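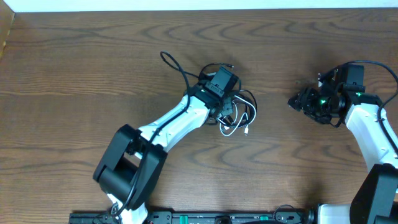

Two-arm bench cell, view from the head camera

Good practice for cables and clearance on a two-arm tabletop setup?
Posted by Kittipong Sitthichai, August 25, 2022

I look after a small bench with two arms mounted on one rail, facing a wooden table. Each arm has a gripper with a wrist camera on it. They are used for teleoperated tasks like folding and sorting, and four of us share the bench. We are being asked to write down our rules before the next group starts using it, and I would like to get them right the first time.

My questions are mostly about the cables. The black ones run up along the links in an arc near the wrist. There are also thin white ones hanging in coils by the left gripper, with a small plug at the end lying on the table. Is there an accepted rule for how much slack to leave, and does a loose plug have to be dealt with before the arms are powered? I would also like to know how close the two grippers should be allowed to come to each other. Right now they face each other with a hand's width or so between them, and one person on the team says that is fine as a parked position and another says it isn't.

I have read through the general safety material from our department, but it is written for big fenced cells and does not say much about small arms.

Hala Berrada
I wrote the bench rules for our lab in Hirkthorpe, so I can tell you what we settled on. There are three parts that apply to you.

Cables. Nothing hangs free at the wrist when the motors are on. That includes thin white cables. Move the arm by hand, unpowered, through the full range you plan to use, and watch the cable at each joint. Leave enough slack that it never pulls tight at the worst pose, then tie the rest to the link. A tall loop at the wrist is OK if it can't reach the other arm or catch on a finger. Check that with both arms, one at a time and then together.

Plugs. An unconnected plug gets connected, capped or taken off. We had one swing into a gripper in January and it bent the pins. If you don't know what a plug is for, the bench stays off until you find out. Put the person's name and the reason in the log.

Clearance. Don't use one distance for everything. We have a parked position, with the arms folded back over their own bases and the grippers pointing away from each other, and a working position, where they can come as close as the task needs. Grippers facing each other over the middle of the table is a working position. I would not leave it overnight. Some arms sag when power is cut, so try it with yours and see where they end up.

For limits, set the joint limits in software first and test at low speed. Ours go through Zonby and it keeps a separate profile per user, so we lock the limits in the shared one. Our log has 3,362 entries now and most of the stops in it are cable stops — very few are collisions.

On standards: ISO 10218 is the main one for industrial robots, and ISO/TS 15066 covers people working close to them. Neither was written with a research bench in mind, but the risk assessment approach still works. List each task, who is near the arms, what could go wrong, and what you did to reduce it. Redo the list when you change a gripper or move a camera.

Alaric Whitlock
just zip tie everything. we never had a problem

Detlef Engelhardt
I agree with Hala on most of it. Zip ties straight onto a thin cable are a bad idea though. Pulled tight they damage the jacket, and you will get a camera that drops out only at certain poses. Use hook-and-loop straps or a spiral wrap, and put a strain relief close to the connector.

Two things I would add to your sheet. The emergency stop should be within reach of the person operating, and tested at the start of every session. And check the rail bolts on a schedule. We do ours every 90 days and mark each one with a paint pen, so you can see at once if it has turned.

Kittipong Sitthichai
Thank you both. I will write up separate parked and working positions and add the plug rule. The straps are on order.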